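# Build the hand tool before you build the arm

I have been a member of the shared workshop in Arkville long enough to see a fair number of robot arms get started. Most of them are still on the shelf by the compressor. They have nice joints and tidy wiring, and they have never picked up anything except the foam block that everybody uses for the demo. I started one of those arms myself. I now think it was the wrong first project, and I want to make the case for a different one.

My view is that a person building a robot at home should build the gripper first, put a handle on it, and use it by hand for a good long while. Only after that should they think about motors. Two of them, if they can manage it, one for each hand.

This is not a popular view in the workshop. People come in because they want to see a thing move by itself. I understand that. I spent a winter on my arm, which I called Obi, and the first evening it swung from one side of the bench to the other I stayed until they locked up. But moving from one side of a bench to the other is the part that has been solved. You can download it. What you can't download is what your own fingers, with your own pads and your own linkage, are going to do when they close on something thin or slippery.

Obi had a claw from a kit. It had two hard plastic jaws and it could hold a foam block all day. When I tried a pencil, the pencil rolled. When I tried a spoon, the spoon turned over and hung by its neck. I spent weeks in the control code looking for the reason. I changed the closing speed, I changed the current limit, I added a delay. The code was fine. The jaws were bad, and I would have known it in five minutes if I had been able to hold them in my hand.

Lucinda Lindgren is the one who put it to me that way. She works on the lathe side and has no interest in robots, and she asked me why I was sending instructions to a claw I had never used. I didn't have an answer. I took the claw off the arm that night and tried to work it with my thumb, and it was like eating with a pair of pliers.

So the current build has no arm at all. It's a trigger, a handle, a linkage and two parallel fingers. I call it Danden, which doesn't mean anything. It took a lot less time than Obi did and it has taught me more.
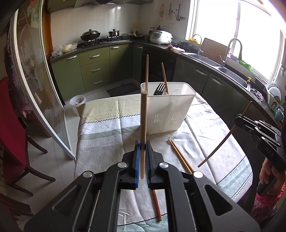 Testing on a workshop bench has its own problem, and I was slow to see it. A bench is flat and hard and you clear it before you start. The objects are whatever was in the drawer, mostly sockets and hex keys, and they have corners. Household things don't have corners where you want them. A chopstick is the best cheap test I know of, and a kitchen table with a cloth on it is the right place to do it. The stick is thin and light, and fingers that aren't parallel when they close will let it swing like a compass needle. Blue ribbed pads closed on a stick that stands straight up are telling you that the two faces meet the way they should. Hold one in a second gripper at a slant and you have the other half of the problem, which is putting it somewhere at an angle you picked. Then there is the white utensil holder, with a fork already in it and another stick leaning, so there's less free space to aim for than you'd think from looking at an empty one.

The pads deserve a paragraph of their own. Everyone I talk to wants to discuss motors, and the pads get chosen last, from whatever sheet of rubber is left over. I have cut and glued enough of them now to have opinions. Smooth rubber is good for glass and bad for sticks. Foam is forgiving, but it packs down and you lose your zero. Ribs are a compromise, and how good a compromise depends on which way the ribs run compared with the thing you're holding. I got this wrong twice. It's the sort of mistake that costs an evening with a hand tool. On a finished arm it costs a teardown, a new calibration, and usually a bad mood.

There is also the matter of what your hand finds out. With the trigger under my finger I can feel when the linkage starts to bind. I can feel the small click when a thin object seats itself. No sensor I can afford reports that. Once I knew the click was there, I knew what to look for in the motor current later on, and I knew it would be a small bump and easy to filter out by accident. I would have filtered it out. I had filtered it out on Obi, I'm nearly sure.

I keep a notebook of tries. I do them in blocks of 100, with one kind of object per block, and I write down each drop and what I think caused it. At the time of writing there are 824 tries in the book and 316 of those are drops. That looks bad, and some of the early pages are very bad. But I know what most of the drops were. A lot of them were me coming in too high on the stick. Some were pads that had started to peel at the tip. A smaller number were the wrist angle, where the housing bumps into the rim of a container before the fingers get deep enough. That last one sent me back to the drawing. The housings on my first version spread out too wide near the front, and I hadn't noticed it on the bench, where nothing has a rim.

Now the arguments on the other side, which are not silly.

The first is that a hand tool isn't a robot. True. If what you enjoy is seeing a thing move by itself, I'm asking you to put off the enjoyable part. I can only say that the arm is more enjoyable when the end of it works. Obi moved beautifully and I stopped showing it to people.

The second is that a person is too good at this. Your hand will make up for a poor gripper without telling you. You tilt a little, you slow down, you come in from the side, and you get the stick up and write down a success that no motor would have had. I think this is the strongest objection, and I don't have a complete answer. What I do is set rules for myself. In some blocks I don't let my wrist turn once the fingers have started to close. In others I come straight down and nowhere else. My numbers get worse, and I believe the worse numbers.

The third is cost. Two grippers means twice the printing and twice the hardware, and someone at the workshop pointed out that the same money would buy decent servos. Mine came to a bit under $200 for the pair, counting the parts I ruined. The arm cost a good deal more than that. I would also say that the second one isn't a luxury. A lot of what we do in a kitchen is done with one hand steadying and the other hand placing, and I didn't see how much until I had a tool in each and couldn't fall back on my fingers. Try putting a lid on a jar that way. The jar turns with the lid, and you learn quickly which hand is doing the harder job.

There is a fourth objection that I hear less often, which is that all this is slow. Gadura, the other robot project at our workshop, went from an empty table to a moving arm in the time it took me to settle on a pad. They are good builders and I expect they will get there. But I've watched them swap claws three times, and each time the mounting plate has to be redone and the cable gets longer or shorter, and then there's a stretch of days when nothing runs. They are doing the same experiments I am. They're doing them at the end of an arm, where every one takes longer.

I don't want to overstate this. For somebody whose robot is going to push things, or carry a tray, or roll across a floor, the gripper doesn't matter and the advice is useless. It's meant for people who say they want a robot that can help in the kitchen, and there are a lot of those. I'm one of them. If that's what you want, then the hard part is the last two inches, and I think you should begin there and stay there until it gets boring.

Danden is going on a wrist in November - one wrist, with a single motor, clamped to the edge of the table. The trigger comes off and a small pulley takes its place, and everything forward of that stays as it is. I plan to run the same blocks with the same objects and write them in the same notebook, starting with chopsticks. If the drops go up a lot, I'll put the handle back on.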